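Journal > Family > Odds and Ends

Writing up Uncle Ketilsson

27/03/2019

I have been asked to write an obituary. The family had a short meeting by phone, at which I was the only one who had ever been paid for writing (two gardening columns, one of which ran), and that settled it. The deceased is my great-uncle, known to three generations as Uncle Ketilsson, never by his first name, which I had to look up.

The Sendham paper charges by the line. I rang to ask what a line was and was told it depended on the words. There's a form on their website with a box for "accomplishments" and another, slightly smaller, for "survived by". He'd have had views about the sizes of those boxes. He had views about most things, and gave them from a kitchen chair with the radio on.

My first draft began "passed away peacefully", and my aunt wanted to know how I knew. I didn't. I'd read 32 obituaries the night before by way of research and they had all gone peacefully, so I assumed it was the done thing. She said he'd never done anything peacefully in his life, including sleep, and could I please say "died".
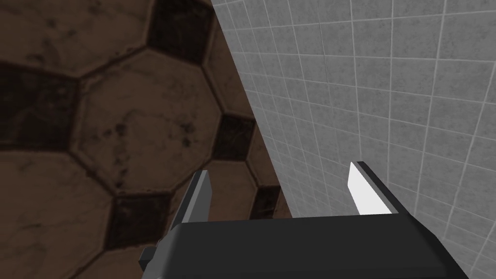 Dagný Juhl thinks "died" looks bare on a page, and that people who knew him will want something softer to read over their toast. She said so in an email to the entire family, with a list of alternatives. "Went home" was on it. He was in Willell at the time, in his own bed, so strictly speaking he was home already. We've gone with "died", and Dagný has been given the hymns.

The survivors are harder. You'd think a list of relatives would write itself, but he married twice, and the second family came with a first family of its own. Are they step-grandchildren if he taught them all to drive? I put them in as grandchildren and waited for the phone to ring. It rang. The complaint was that I'd put them in order of age when the eldest has always been insufferable about it.

Then there's the matter of the brother. They hadn't spoken for almost 10 years over a boat neither of them could afford to keep in the water. Does he "survive" him? Legally I suppose he does. I wrote the name in, took it out, went to bed, and put it back the next morning. When I rang to check the spelling he was quiet for a while and then asked me whether I'd be mentioning the boat.

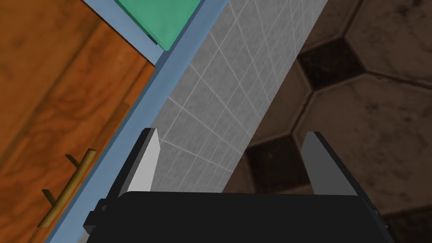
I said I hadn't planned to. He said I should, that it was a very good boat. So the boat is in, between the years at the Tirkivero cannery and the lawn bowls, and it's costing us an extra line.

I had been dreading the cannery part. He worked there most of his life and would only ever say that it was loud. I found a staff newsletter in his dresser with a paragraph on him in it, thanking him for reorganising the label store. It's the nicest thing anybody had written about him and he'd kept it under his socks. I've borrowed some of the wording. "A man of firm opinions and tidy shelves" is theirs, and I'm not giving it back.

What I've left out would fill the paper. The whistling, for a start. The way he'd cut your toast for you well into your thirties. His feud with the Willell post office, which concerned a parcel and outlasted the postmaster. I also left out the colour of his car, under protest, because my cousin feels it was the most important thing about him and wanted it in the opening sentence. It was a sort of mustard.
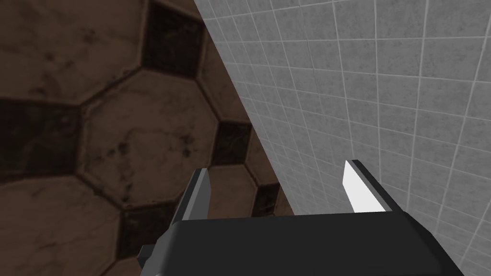
The version that went in

It's short. It says he died at Willell after a brief illness, it gives the cannery and the boat and the bowls, and it names everybody, in alphabetical order, which has offended only the Ws. It finishes with the time of the service and a request for no lilies. He couldn't stand lilies. He said they smelled like being told off.

They printed it on the Saturday with one mistake, "bowels" for "bowls". My aunt laughed until she had to sit down on the stairs. The paper has offered to run it again, corrected, at no charge, and the family is divided.

Comments (3)

Marg: Leave it as printed. I never met him and I'd have gone to the service on the strength of that.

Still in Sendham: He taught me to drive as well. I'm not related to any of you. The car was definitely mustard.

Dagný Juhl: For the record I also suggested "slipped away", which was perfectly good. The hymns are done.

Older posts | Newer posts | About | Archive | Contact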